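Povmont Tree Group
Minutes, September 3, 2018, Pudon Hall, side room

Present: Rawiri Katene (chair), Tipene Doolan (notes), Vi, plus the usual lot from Sirnia Road. Apologies none recieved.

Last minutes – agreed. Spelling of hornbeam corrected.

Sirnia Road verge. Two limes came down in the spring storm, stumps now ground out. Rawiri wants field maple as replacements, Vi would prefer something with blossom. Long talk about roots and the gas main. Settled on one field maple and one crab apple. Planting in November, ground permitting. Tipene to ring the council re digging permission, again.

Money. 632 in the account. Trees, stakes and ties will be almost 200. Mulch is free if we fetch it ourselves. Agreed to go ahead.

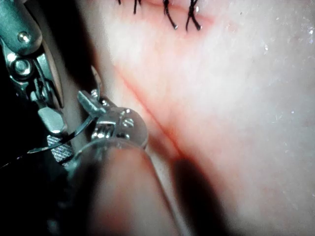 Needle driver and skin pad.

Watering. Young rowans by the bus stop looking poor, leaves brown at the edges. Five households have offered to do a can each in dry spells. Vi drawing up a rota, will put it through doors. Please water slowly at the base, not over the leaves. Rabbit guards on the two nearest the field are loose – Rawiri to sort.

Old walnut, Pudon Lane. Owner has asked if we think it's safe. Not for us to say, needs a proper tree surgeon. Tipene to pass on a couple of numbers. General feeling it should stay if at all possible, several people spoke up for it. Bees in the hollow side, mentioned for the record.

Seed swap. Same as last year, trestle tables outside if fine. Acorns and beech mast welcome, labelled please. No sycamore.

AOB. Key to the tool shed still missing. Loppers want sharpenning. Vi has spare hazel whips, see her after.

Next meeting in November, same room, date to follow.

TD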